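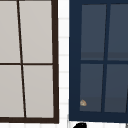 Figure 3. Simulated wash-up area, view with the brown-framed and navy-framed windows.

4.2 Changes to the wash-up role

The staff canteen at Fledska serves 506 meals on a full day. Before Wavel was brought in, two porters shared the wash-up, and scraping plates took up most of the first hour after lunch. Each new task was tried in a simulated kitchen before it reached the floor, and porters were asked to watch the runs and comment. The simulated counter has a single sink set in marble, with plates, food and
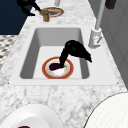

residue placed on it. Porters said the layout was tidier than their own, but that the order of work was familiar. Their main concern was food left on plates. In the canteen a porter decides quickly what is scraped off and what is lifted out whole, and several said they had never had to put this into words. Over 80 runs their comments led to 122 changes in the task instructions.
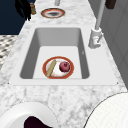

4.3 Pace and breaks

Once the system was in use, the porters' work moved towards loading racks and checking plates. Breaks became a source of complaint. The old pauses had come when the sink was full, and the new rota, drawn up in January, set them by the clock. Two porters asked for the earlier pattern back, and the rota was changed for the evening shift only. Pay grades stayed the same, although checking was now written into the job description.

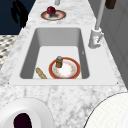
Ngân Khương

The interviews were carried out on site and coded by hand. Porters who had joined in the simulated trials raised fewer questions about safety, but more about who would be blamed for a dirty plate. This point was left open in the agreement with staff.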